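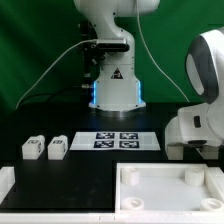
Trucos de taller: lo que me traje de una jornada de puertas abiertas

Fui a la demostración de Hikavau en julio con la idea de comer canapés y volver con un bolígrafo gratis. Canapés hubo 2, los dos de atún. A cambio salí con unas cuantas ideas para mi banco de trabajo, que llevaba once años ordenado según el método de «ya aparecerá».

1. Un sitio para cada cosa, y con borde

La mesa negra tenía a un lado una bandeja blanca de paredes levantadas. Parece una tontería hasta que uno pasa una tarde buscando una arandela debajo de la nevera. En casa lo he copiado con la tapa de una caja vieja: todo lo que rueda va dentro.

2. Contraste, por favor

Piezas blancas sobre mesa negra, y fondo verde. Yo trabajaba con tornillos oscuros sobre madera oscura, a la luz de una bombilla que ya era vieja cuando la heredé. Una cartulina clara debajo de lo que se desmonta cuesta menos que unas gafas nuevas.

3. Etiquete antes de guardar

Los bloques llevaban impresos unos cuadraditos en blanco y negro, de esos que lee una cámara. Aisyah Pillai, que atendía a las visitas con una paciencia admirable, me explicó que la marca le dice al robot dónde está la pieza y cómo está girada. A mí me basta con cinta de carrocero y rotulador: «tacos del 6», «tacos del 8», «no sé, pero no tirar».

4. Agarre por los lados y mire por dónde va a entrar

La pinza sujeta el bloque por los dos costados, con la marca a la vista y la abertura justo detrás. Yo suelo coger las baldas por donde pillo y descubro a medio camino que mis dedos tampoco caben. Conviene ensayar el gesto en vacío —sin cola, sin prisa y sin público—.
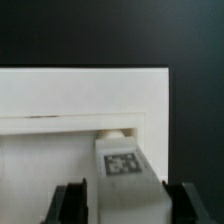
5. Los cables, con recorrido

Pregunté a Sugeng Sembiring cómo evitan los enganchones. Me dijo que mueven el brazo despacio por todo su alcance antes de fijar una sola brida. Hice lo mismo con el flexo y le sobraba medio metro de cable por un lado y le faltaba un palmo por el otro.

El bolígrafo, por cierto, no escribe.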